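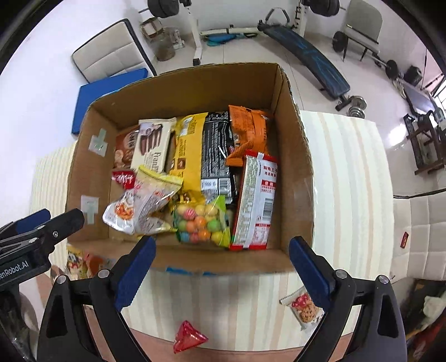
과자 상자

판 씨는 상자를 여는 일은 좋아했지만 닫는 일은 잘하지 못했습니다. 이름은 Kam-wah Pan이고, 이 동네에서는 모두 판 씨라고 불렀습니다. 그는 드라드비라는 작은 회사에서 장부를 쓰는 사람이었습니다. 저녁에는 집에서 조카에게 보낼 과자를 상자에 넣었습니다.

조카는 9월에 이센트로 이사했습니다. 이센트는 바닷가 도시이고, 판 씨의 집에서 1,146킬로미터 떨어져 있습니다. 그 애는 전화로 말했습니다.

"삼촌, 여기 가게에는 제가 아는 과자가 없어요."

판 씨는 그 말을 오래 생각했습니다. 아는 과자가 없는 도시는 어떤 곳일까요. 그는 젊었을 때 그런 도시에서 2년을 살았습니다. 그때 어머니가 소포를 한 번 보내 주셨습니다. 안에는 양말과 약과 라면이 있었는데, 그는 라면을 끓이지 않고 봉지째 책상 위에 세워 두었습니다. 먹으면 없어지기 때문이었습니다.

그는 노란 봉지를 꺼냈다가 다시 넣었습니다. 키가 큰 것은 뒤에 세우고, 부드러운 것은 앞에 눕히는 것이 좋다고 생각했습니다. 초콜릿이 든 과자는 부서지기 쉬우니까 다른 봉지들 사이에 끼웠습니다. 알록달록한 사탕은 조카가 일곱 살 때 제일 좋아하던 것입니다. 지금 조카는 스물세 살입니다. 아직도 좋아하는지 물어보지 않았습니다. 물어보면 안 좋아한다고 대답할 것 같았습니다.
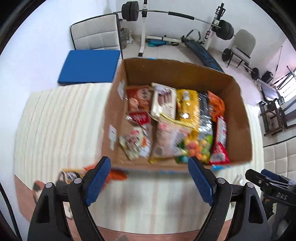

조카에게 보낼 상자, 아직 닫기 전.

전화가 왔습니다. 누나였습니다.

"또 과자를 보내니? 그 애는 이제 어른이야. 돈을 보내는 것이 더 편하지."

"돈도 보낼 거예요."

"그러면 과자는 왜 보내?"

판 씨는 상자 안을 보았습니다. 주황색 봉지가 구석에서 구겨져 있었습니다. 그는 손가락으로 그것을 조금 폈습니다.

"누나, 어머니가 저한테 라면 보내 주신 것 기억나요?"

누나는 잠시 말이 없었습니다. 그리고 물었습니다.

"그 라면, 맛있었어?"

"모르겠어요. 너무 늦게 먹어서 기름 냄새가 났어요."

누나가 웃었습니다. 누나가 웃는 소리는 어머니와 비슷해서, 판 씨는 전화기를 귀에 더 가까이 댔습니다.

전화를 끊은 후에 그는 편지를 쓰기로 했습니다. 종이 위에 먼저 2019년 1월 15일이라고 썼습니다. 그 다음 문장이 어려웠습니다. 건강하냐고 쓰면 의사 같고, 일은 잘되냐고 쓰면 사장 같습니다. 테스파마리암 운송의 창구는 일찍 닫으니까 오늘 밤에 다 써야 내일 출근하기 전에 부칠 수 있었습니다. 지난번 소포의 요금은 164였고, 이번에는 194쯤 나와도 괜찮다고 마음을 정했다가, 그런 계산을 하는 자신이 조금 부끄러웠습니다.

그는 드디어 이렇게 썼습니다.

"세워 두지 말고 빨리 먹어라. 다 먹으면 전화해라. 또 보낼게."

글씨가 조금 기울어졌지만 다시 쓰지 않았습니다. 종이를 두 번 접어서 하얀 과자 봉지 옆에 꽂았습니다. 그리고 테이프를 찾으러 부엌으로 갔습니다. 테이프는 서랍에 없었습니다. 냉장고 위에도 없었습니다. 그는 부엌에 서서 조카가 상자를 여는 저녁을 생각했습니다. 제일 먼저 무엇을 꺼낼까요. 판 씨는 사탕이면 좋겠다고 생각하면서 서랍을 한 번 더 열었습니다.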